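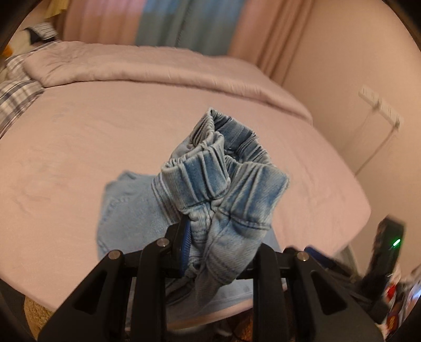
**Hand gripper loses thick waistbands, pads or linkage?**

posted by **Retno Harahap**, November 2023

Got one of the hand-held grippers, black plastic links, blue rubbery pads inside the jaws. Using it for clothes folding on a bed, jeans mostly, the elasticated sort. Tee shirts fine. Pillowcases fine. Jeans go wrong: grab the gathered elastic end, lift, and the bunch starts to twist and creep out of the jaws towards the tips. Not every time but enough to ruin a session. Log says 1513 grabs on this set of pads and the slips all seem to be in the last bit.

Tried so far:

- squeezing harder (hand hurts, still slips)
- grabbing the flat part of the leg instead, holds ok but then the waist end flops over and the fold is rubbish
- wiping the pads with a dry cloth, no differnce

The left side feels a bit looser than the right when I waggle it. Could be imagining that. Do I order new pads or take the links apart? Don't want to strip it down if I don't have to, last time I lost a washer in the carpet. Supplier is Gitis if that matters, they take ages to answer.

---

**Gaspard Delorme**

Do both, pads first. Elastic ribbing is nasty on pads, all those hard little ridges, it polishes the surface. You can't see it much but drag a clean thumb down the strip and a tired one feels glassy. We swap ours at 860 grabs if it's heavy cotton or denim. You are well past that.

Order I'd do it in:

1. Jaws open, gripper on its back on a towel (the washer problem, yes, been there).
2. Peel the pads from the tip end. Slow. If glue stays behind, isopropyl on a cotton bud, keep it off the screws.
3. Before the new ones go on, check the pivots. Hold the link, wiggle the finger. Any click you can feel = screw backing out. Nip it up a quarter turn, then open and close a few times. If it goes stiff you went too far, back it off a touch.
4. New pads on, press from the middle outwards, leave overnight. People skip the overnight and then write in here that the pads slide.
5. Look at the jaws shut, from the front. Pads should meet along the whole length. If they only touch at the bottom the tips will spit thick cloth out whatever you do.

No 5 is my bet for you by the way, creeping towards the tips is exactly that. Loose pivot on one side would do it.

Also re-zero the opening after, the width reading will be off with fresh pads. Same menu as when you first set it up.

---

**liem_bench**

just use gaffer tape on the pads. worked for me

---

**Gokmont**

Please don't do the tape, it leaves gunk and the width reading drifts as it squashes.

Agree with Gaspard mostly. Only thing I'd add is do a test after, same garment, 100 lifts, same place on the cloth, and write down the slips. Otherwise you change pads AND screws and never know which. We do it on a pair of old jeans kept for the purpose. Stedari do a slightly softer pad that fits the same jaw, better on denim, wears quicker though. Ours was fitted in August and is already looking sad.

And take less cloth per grab. If the whole waist is bunched up in the jaws the outer layers are only holding on to each other.

---

**Retno Harahap**

Right. Took pads off, did the wiggle, left side clicks, right doesn't. So wasn't imagining it. Tightened it a quarter turn, click gone, still moves freely. Pads meet nearly to the tip now, before there was a gap I could get a bit of card in. New pads are on and sat overnight, doing the 100 lifts tomorow when the jeans are out of the wash. Will try smaller grabs as well but on a separate run.

Where do you get the pads in packs, Gitis only list them in singles?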